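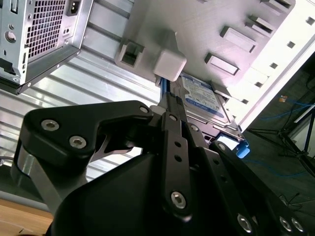
Back on the drive cell – Monday, August 2020

What a good day! I've had the Vimell cell to myself since breakfast and I finally got to go through the gripper properly. It was due at 2,000 cycles and I'd let it slide a bit (the Burnico job ate most of last week).

Started with the pivot bolts on the finger linkages. One had a hair of play in it, so out it came, cleaned the threads, new threadlocker, back in. The fingers close so smoothly now, I kept opening and shutting them just to listen. Then re-taught the approach to the hard drive. The old path came in too square and I never liked how near it got to the cables, so I've added 2 waypoints and dropped the speed to 39 per cent for the last stretch. 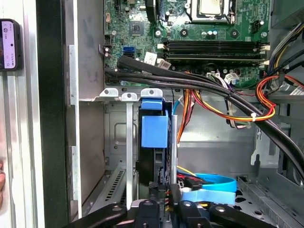
Why not just run it faster and tidy the cables first? Every tower that comes through has its wiring in a different spot, so the slow approach has to cope with whatever is in there.

Still to do: grease the wrist, save the new path under its own name, and order spare fingertips from Festuren before the colour-coded ones sell out again. I can't wait to try it tomorrow.

Reading time: 2 minutes
Print this entry | E-mail this entry

Recent entries
Sukprasert controller, first go
Festuren fingertips compared
650 cycles and a loose bolt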